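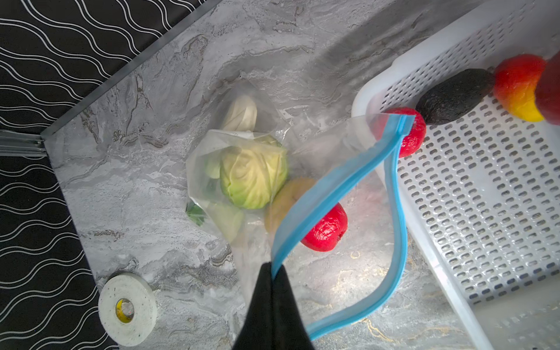
According to Lolel, a reader of the October page, leafy vegetables should be bagged before the fruit is sorted, with tomatoes left until the end. The order used at Bralline is close to that, with one difference: the basket is filled first and the bags are closed last.

Produce sorting, small kitchen
Page updated 30/01/2026

Bralline is a shared kitchen with 120 cm of free counter and one refrigerator. Produce is divided into two groups on arrival. Vegetables for the cold drawer go into clear zip-top bags. Fruit, avocados and tomatoes go into an open basket.

Counter, gray marble pattern. Cabbage bagged with other vegetables; tomato, avocado and mango in the white perforated basket. Roll of white tape at the corner.

Notes on bags
Clear bags are used so that contents can be checked without opening. A cut cabbage is weighed first; pieces over 300 g get a bag to themselves. Air is pressed out by hand from the closed end toward the zipper – the last 30 mm of the seal stays open until this is finished. Labels go below the seal, never across it.

Notes on the basket
Heavy fruit goes against the sides. Tomatoes are placed last, stem end down, in a single layer. Ripe avocados move to the refrigerator after the daily check – firm ones stay out. The basket is rinsed weekly and dried upside down.

Previous gallery: Vamaro, dry goods shelf
Next gallery: Bastos, cold drawer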